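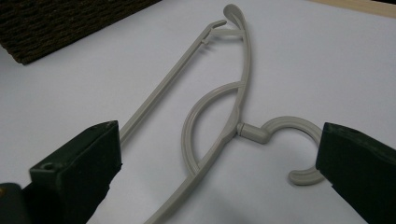

ハンガーを籠に入れるだけの仕事なら、うちの子に小遣いをやって頼んだほうが早いのではないか、という読者の声が編集部に届いた。先月の本欄で、Privariがハンガーの扱いを機械に覚えさせるための実演を集めはじめたと短く伝えたところ、それへの感想である。別の読者からは、うちの子は小遣いをやってもやらない、という返信もあった。

どちらの家庭の事情にも立ち入らないことにして、続報をお届けする。

Privariによると、Terportの作業室で進めているハンガー実演の収録が、6月に入って1000件に達した。目標は3000件。受け取るのは衣料品の保管と貸し出しを手がけるBessonで、集まった記録は同社が開発中の学習システムの訓練に使われる。システムが覚えるべきことは、机に置かれたプラスチックのハンガーをつかみ、向きをそろえ、籠に収めること。逆に籠から出して机に置くことも含まれる。文章にすると一行半で済むこの内容に、収録担当は春からかかりきりになっている。

# 教えるほうが手を使う

作業室にロボットの姿を期待して行くと、少し拍子抜けする。机の前に立つのは人で、両手に1本ずつ、Limineと呼ばれる手持ちのグリッパーを握っている。握りを締めれば先が閉じ、緩めれば開く。理屈は台所のトングと変わらない。違うのは、開き具合と手の動きが残らず記録されることと、落としたときに周囲の顔色が変わることである。

担当者はこれで机の上のハンガーをつまみ、持ち上げ、籠まで運ぶ。はじめから終わりまでが1件。終わると記録を止め、ハンガーの置き方を変え、また始める。

人間の指を使えば一瞬で済むことを、わざわざ不自由な道具でやる。もっともな理由はある。学ぶ側の機械には指が2本しかないのだから、5本指の見事な手さばきを見せられても真似のしようがない。先生のほうが生徒の体に合わせるわけで、教育としてはたいへん行き届いている。おかげで先生の手首には湿布が貼ってある。

収録は朝9時に始まる。最初の仕事は籠の中身をそろえることで、次が道具の動作確認、その次がコーヒーである。順番は一度入れ替えたことがあり、記録の頭に妙な手ぶれが続いたため元に戻された、と担当者の一人は話す。手ぶれとコーヒーの関係について、社内の見解はまだ統一されていない。

# 洋服掛けは手ごわい

ハンガーが課題に選ばれたのは、Bessonの倉庫に文字どおり売るほどあるからだ。貸し出した服は戻ってくるとハンガーから外され、検品と洗浄に回る。残ったハンガーは集められ、向きをそろえて次の服を待つ。この「向きをそろえて」が曲者で、倉庫ではいまも人が手で直している。給料は出るが、履歴書に書いて映える業務とは言いにくい。

同社は以前、箱詰めの工程を機械に任せようとして一応の成功を見た。箱は偉かった、と同社の開発部門は振り返る。どこから見ても箱だし、置けば置いたとおりにじっとしている。ところがハンガーは、つかむ場所によって重心が変わり、フックの首が回り、隣のハンガーに引っかかる。1本だけ取ったつもりが下のもう1本も付いてくる。クリーニング屋の針金ハンガーを押し入れから出そうとしたことのある人なら、この苦労に説明はいらないはずだ。

課題の仕様書には、フックの根元をつかんではならないとは書かれていない。むしろ、つかみ方はなるべく散らすよう求めている。棒の部分でもよく、フックの近くでもよい。両手で受け渡してもよく、片手で押さえてもう片方でつかみ直してもよい。いつも同じところを同じようにつかむ先生からは、いつも同じところにハンガーがあると信じて疑わない生徒が育つ。倉庫のハンガーはそこまで協力的でない。

そこで収録担当には、毎回わざと置き方を変えるという地味な務めが課せられている。斜めに置く。裏返す。フックを手前に向ける。次は向こうに向ける。これが案外難しいらしい。人は適当に置けと言われると、すぐに自分なりの適当さに落ち着いてしまう。初期の記録を見返したところ、ある担当者の「でたらめ」はほぼ毎回、同じ角度の斜めだった。本人は今も納得していない。

対策として、Privariは置き方を指示する札を作った。担当者は実演の前に札をめくり、そこに描かれた向きにハンガーを置く。札の束は毎朝よく切られる。休憩時間に別の用途で切られていたこともあるが、枚数は減っていないので不問になった。
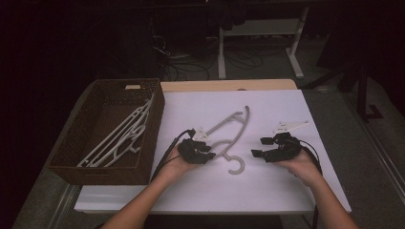
収録でいちばん時間を食うのは、つかむ瞬間よりその手前だという。グリッパーの先をハンガーに近づけ、開き具合を決め、机にぶつけずに下ろす。薄いものを平らな面から拾い上げるのは道具のほうも得意とは言えず、慣れないうちは先端が滑って、ハンガーが机の上をついと逃げる。追いかける。また逃げる。傍目には氷上の競技に見える。

この「逃げる」場面を記録に残すかどうかで、PrivariとBessonはひと月近くやり合った。Privariは当初、失敗を含む記録をすべて捨てていた。発注元にきれいなものを納めるのが商売の筋だと考えたからで、職人気質と呼んでよい。ところがBessonの開発部門から、成功しか見たことのない生徒は失敗した途端に何をしてよいか分からなくなる、と注文がついた。つかみ損ねてから立て直すところまで見せてほしいという。

捨てた記録は戻らない。Privariは改めて、つかみ損ねからの立て直しを含む実演を集めることになった。すると今度は、上達した担当者がなかなか失敗しないという問題が起きた。わざと失敗すればよさそうなものだが、わざとらしい失敗はやはりわざとらしく記録される。手が最初から諦めているのだ、と検査の担当者は言う。学習システムがそれを見抜くかどうかは分からないが、検査の担当者は見抜く。

結局、新しく入った人に多く担当してもらうことで折り合いがついた。新人は頼まれなくても失敗する。入社直後のこの時期だけ、その資質が正式に評価される。

# 不合格の理由

集めた実演はすべて合格になるわけではない。検査では1件ずつ再生し、使えるかどうかを見る。不合格の理由は9種類に分けられており、記録用紙の該当欄に印をつける。

欄の並びは、最初に作った人の思いつきのままだという。先頭が「開始が遅い」、次が「終了が早い」。袖が映り込んだもの、籠を動かしてしまったもの、途中でくしゃみをしたもの。くしゃみに独立した欄があるのは花粉の季節に用紙を作ったためで、6月に入ってからはほとんど使われていない。最後の欄は「その他」だが、ここに印をつけると余白に事情を書かなければならず、検査の担当者はたいてい前の欄のどれかに押し込もうとする。分類というものの常である。

多いのは「終了が早い」だ。ハンガーが籠に入ったところで担当者は仕事を終えた気になり、グリッパーを引き上げる前に記録を止めてしまう。人間にとっては当然の区切りだが、そのまま教材にすると、生徒は籠に手を突っ込んだ姿勢で任務完了を宣言しかねない。手を離し、戻し、ひと呼吸おくところまでが1件。作業室の壁にはその旨の貼り紙があり、貼り紙の下には、呼吸は各自の判断で行ってください、と誰かの字で書き足されている。

籠にも決まりがある。満杯に近いときと空に近いときでは入れ方が違うので、中身の量を変えながら集める。籠に重ねたハンガーは、上にもう1本載せようとすると思いのほか素直に滑り落ちる。フックの向きがそろっていればまだよく、そろっていないと次の1本がどこにも収まらない。そろえるところまで教えなければ倉庫では役に立たない、というのがBessonの立場で、Privariもこれには反論していない。ただ、請求書の項目がひとつ増えた。

# 期待と本番

1000件の時点で、Bessonは手元の機械に一度覚えさせてみたという。結果を尋ねると、開発部門の答えは慎重だった。つかむところまではよくなった。運ぶのもまずまず。置くときに迷う。籠の上まで来てから、上司に呼び止められた人のように動かなくなることがある。

原因は調べている最中で、いまのところ有力なのは、実演した人間の側もそこで迷っていたという説である。記録を見直すと、たしかに多くの担当者が籠の上で一瞬手を止め、どこに置くか考えていた。生徒は先生の迷いまで丁寧に写し取ったらしい。そんなところは見習わなくてよい、と言いたくなるが、どこを見習うべきかをまだ教えていないのだから仕方がない。

これを受けてPrivariは、籠に入れる場所を決めてから動き出すよう手順を改めた。担当者の間では不評である。置く場所を先に決めると、つかみ方にまで気を使うことになり、肩が凝る。家で洗濯物を片づけるときにも置き場所を決めてから手を伸ばすようになり、家族に気味悪がられたという人もいた。

1件ごとの単価は両社とも明かしていない。収録は平日だけの予定だったが、遅れを取り戻すために日曜日も部屋を開けるようになった。日曜の当番には弁当が出る。弁当の割り箸を見て、これも2本か、とつぶやくのが作業室の定番の冗談になっており、新人はこれを聞かされて一人前とみなされる。面白いかどうかは検査の対象外だそうだ。

残りの収録では、色や形の違うハンガーも加える。候補に挙がっているのは、クリップ付きのもの、肩の部分に厚みのあるもの、それから針金のもの。針金については担当者から反対の声が強く、先送りになった。服を掛けたままのハンガーを扱う課題も検討されたものの、布が加わると難しさの桁が変わるとして、こちらは別の発注に回る見通しだ。靴下を左右そろえる課題の打診も来ているが、Privariは返事を保留している。

冒頭の読者の提案についても、Bessonに伝えてみた。開発部門は少し考えてから、そのお子さんは夜間も対応できますか、と聞き返してきた。編集部から先方の家庭に問い合わせる予定はない。

3000件がそろう時期について、Privariは夏のうちとだけ答えている。作業室では次の新人を募集中で、応募の条件は両手が使えること、長く立っていられること。ハンガーの扱いの経験は問わない。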